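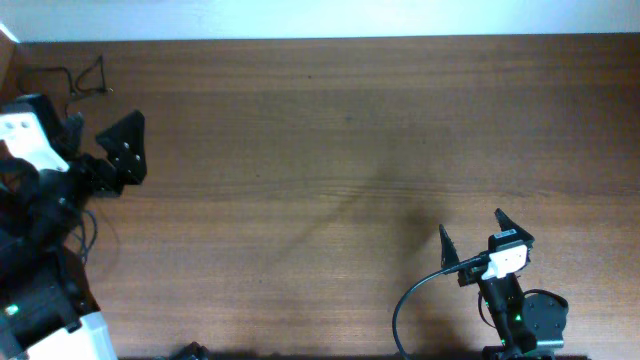

The open day at Anozie ran on a Friday in June, from 10 in the morning until late afternoon. Anozie makes tables and desks in a former print works on the edge of Jallesach, and the public gets in once a year. I paid 5 dollars at the gate, which covered the tour and a cup of coffee.

The tour starts in the timber store. Boards are stacked by thickness with thin strips between them so air can get through. The shop goes through 1,000 boards in a normal month, and most come from a sawmill called Sumier, an hour north. Each stack has a chalk mark on the end for the date it came in.

Next is the cutting hall. Two saws were running and we were given ear protection, so the guide saved her talk for the corridor afterward. Boards for a tabletop are laid out side by side first and moved around until the grain runs the same way across the whole top. Then they are glued and clamped overnight.

Finishing was the part I had come for. They offer a light, a medium brown and a dark finish. The medium brown sells best. It goes on in thin coats with sanding in between, and it leaves the grain lines faint but still easy to follow from one end to the other. There were sample pieces to handle. The oil is mixed in house under the name Nilturico and you can buy it in small cans at the counter.

The showroom is upstairs, with pale walls and a lot of light. Prices are on cards. Delivery is extra outside Jallesach.

The walk around took longer than the hour printed on the ticket. Groups are capped at 34, and ours was full, so it was hard to hear at the back. Parking is on the street behind the building. The bus from the station stops at the gate, but only every other hour after lunch.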